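About Us

The Clevden Ledger started at a kitchen table, with two people who had been shouting at the radio for years and decided it might be healthier to write things down. Fatima Moodley had spent a long stretch covering the statehouse for a daily that no longer exists, and Rahel Marti had edited the opinion page at the same paper (they shared a desk, a coffee pot and a great many arguments about commas). When the paper folded, they kept meeting anyway, and our first newsletter went out one July evening to 13 readers, most of them related to us.

We write about politics and government, mainly the kind that happens close to home. Budget hearings, zoning fights, who got appointed to the water board and who they used to work for – that sort of thing. We run news and we run opinion, and we do our very best to label which is which.
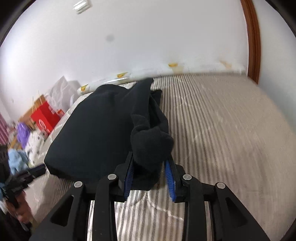 Our columnists don't agree with one another, and we like it that way. In the same week we have run a piece in favor of the Hokent bypass and another calling it the worst idea to come out of the county in a generation, and we got angry letters about both! We read every letter, we print a good many of them, and when we get something wrong the correction goes at the top of the page where you'll find it.

We now send the Ledger to 3,811 readers, and 1,356 of them pay for it, which still amazes us a little. Those subscriptions cover our rent above the old Pretorius shoe store, our records requests and our writers, who are all paid for what they file. We take no money from parties, candidates or campaigns.

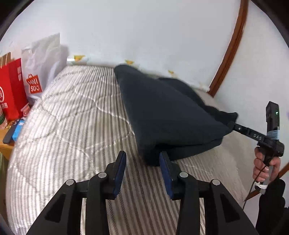

New writers are always welcome, especially from Emell and the towns out past the river, where there hasn't been a regular reporter at council meetings for far too long. You don't need a journalism degree. Send Rahel a short note telling her what you'd like to cover and a page or two of anything you've written, and please give her a couple of weeks, as she does like to answer properly.

For tips, call or write to Fatima. She is usually at her desk by 7 a.m. and happy to talk.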